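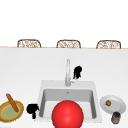

What is Oltine changing for apartment buyers?
The lender will stop taking new mortgage applications on apartments with fewer than 78 years left on the lease.

The rule starts in September and covers purchases and remortgages. Oltine said 369 applications already in progress will be handled under the old terms. 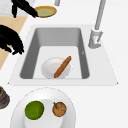
Brokers have eight working days to submit cases that are ready to go. Mostska, which lends on similar properties, has kept its own limit unchanged.

Existing borrowers are not affected unless they ask to borrow more. Oltine's valuation fee for leasehold apartments stays the same.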